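Chapter 4
Floors, Surfaces and Small Things

Learning goals
After this chapter you should be able to sort loose items by where they belong, explain what a home zone is, and plan a ten-minute reset of a shared room.

Key terms: home zone, stray item, reset, holding spot

In the first three chapters we dealt with storage that is already built in: closets, shelves and drawers. Those spaces have doors or edges, and the edges do part of the work. An open floor has none. Whatever is set down on a carpet stays where it was set down until a person picks it up again, and small objects are the ones most often left.

Radka Spahić kept a household log for her course project at the Jondberg evening school. She wrote down each item she picked up from the floor of one family room, starting in November, and stopped when the log reached 900 entries. Toys made up the largest group. The second largest group surprised her. It was made up of things that had no business in that room at all, such as bathroom supplies, food packages and mail. We call these stray items. A toy block on a playroom carpet is in its home zone even when it has not been put away. A tube of toothpaste on the same carpet is a stray item, and it needs a trip to another room.
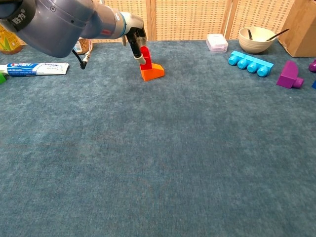 The difference matters when you plan your time. Items in their home zone can be handled together, in one pass, with one bin. Stray items each have their own destination. If you carry them off one at a time you will spend most of the reset walking. The usual method is to choose a holding spot near the door, put every stray item there during the first pass, and make a single round of the other rooms at the end.

Toy blocks bring up a second question, which is what counts as finished. Two blocks stacked on the carpet may be part of a building somebody plans to come back to, or they may be left over from one. Valbona Leka and Min-kyu Han, who taught an earlier version of this course, had students ask before taking apart anything stacked. Loose blocks could go straight into the bin. Section 4.3 returns to this rule and to the arguments against it.

Wedges, slopes and other odd shapes should be stored with the plain blocks unless the set is very large. Sorting by shape looks good on a shelf but makes the reset slower, and in most homes it is given up within 30 days.

Carpet adds one more point. Low, flat items are harder to spot on a mottled carpet than on a plain floor, so look across the room from a low position before you vacuum. Check along walls and screens too.

Before you read on
Choose one room in your home. Write down five items on its floor and mark each one H (home zone) or S (stray). Keep the list for the exercise at the end of Section 4.2.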